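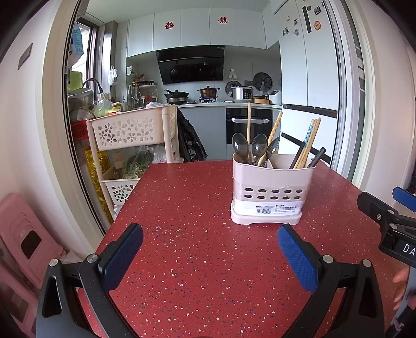

Search this site Enter keywords

The drawer by the cooker

When I moved to Kastcombe I had one suitcase and no kitchen things at all. My landlady, Kausar Hayat, opened the drawer by the cooker and said I may use anything I find. There were wooden spoons with burnt ends, a whisk that had lost its shape, three potato peelers, and a long fork for which I did not know the name even in my own language. I cooked with these things for two years. When I finally rented my own flat, I was surprised that I missed them.

This feature is about what we keep close to the stove. I began to ask people in the town about it last January, first out of politeness and later with real interest, and I learned that almost everyone has a strong opinion.

Kausar belongs to the drawer people. She is 97 per cent sure, as she puts it, that a spoon standing in the open collects grease from the frying pan, and she will not change her mind about the other three. Her mother kept everything in a tin box with a lid, and washed the box every month with soda. In that house a guest never saw a ladle unless there was soup in it.

Her neighbour across the landing is of the opposite belief. He cooks fast and with a lot of noise, and he says that a drawer is where a spatula goes to be forgotten. His tools stand upright in an old jam pot so heavy that it cannot fall. While we talked he took out a spoon, stirred, put it down on the lid of the pan and took another one, and he did not look at the pot once.

I asked both of them what they would save if they could save only one thing. Kausar chose a rice spoon, flat and nearly black, which came with her from her first married home. The neighbour chose his tongs. He bought them at the Saturday market in Tostham, for less than the bus ticket to go there, and he has used them every day for 5 years.

The market is worth the journey, by the way. On the far side, behind the plants, there is a row of stalls with used kitchen goods, and in the early morning the prices are still soft. I have seen good steel there, and also a great deal of bad steel. The woman at the last stall taught me to press the spoon with my thumb where the handle meets the bowl. If it moves, leave it.

In Flendwood, which is a richer place, the shops sell sets. Six tools with the same handle, tied together with a ribbon. I was nearly tempted by one from Katayama, a small shop near the station where everything is wrapped in thin grey paper. But I thought about it on the way home, and I could name only 2 tools in the set which I would use. The others would be there to keep them company.

As for the question of grease, I tried both ways in my own kitchen. The open pot must be emptied and washed more often than I expected, and the bottom is the worst part, for water runs down the handles and stays there. A holder with holes is better in this respect, although you then need a small plate under it. The drawer stays cleaner, but only if everything is completely dry when you put it away, and I am not a patient person after dinner. Wood suffers the most from this. One of my spoons began to smell like a cellar, and I had to leave it on the windowsill for a week.

At present I live with a mixture. The spoons stand by the cooker and the sharp things lie in the drawer, with a cork on the point of the small knife. Kausar came to eat with me last month and inspected the arrangement for some time – she opened the drawer, closed it, and moved my salt to the other side. Then she took from her bag the long fork from the old kitchen, wrapped in a tea towel. It is for turning bread over the flame, she told me, and I should have asked.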